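Right, thread time. I've been clearing out the sports shirt pile before the Wudcombe swap and I have Opinions about folding (sorry in advance!)

1/ Start with a proper flat surface. I used to do mine on the bed and everything slid about. A big pale board on a wooden table is miles better, scuffs and dust and all – give it a wipe first though, unlike me. Bright fabric bag parked on the left, middle kept clear for folding. 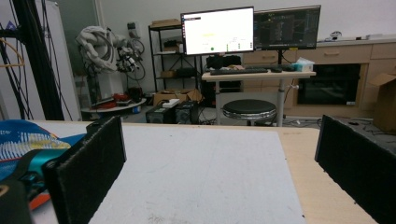 2/ Shiny sports tops are the worst. Cotton stays where you put it, but that meshy synthetic stuff just slithers back into a heap the second you let go. Lay it face down, smooth from the collar to the hem, sleeves in, then fold up in thirds. Slowly!

3/ Don't iron the lettering. Please. I did it to my old Plurdale running top and the print came off on the iron. Still cross.

4/ If it won't fold, roll it. A rolled top takes up hardly any room and you can see the colours when you open the bag.
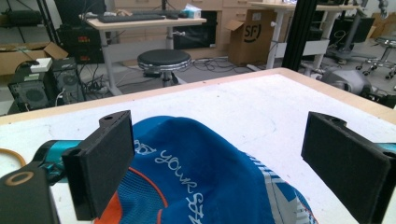

Blue one, white writing, still in a heap. I can read "your" and that's my lot.

5/ The swap list is at 19 tops so far, with 2 more promised from the Mavel lot. If you've got kids' sizes going spare, shout, we're really short of those – and socks, but only new ones please!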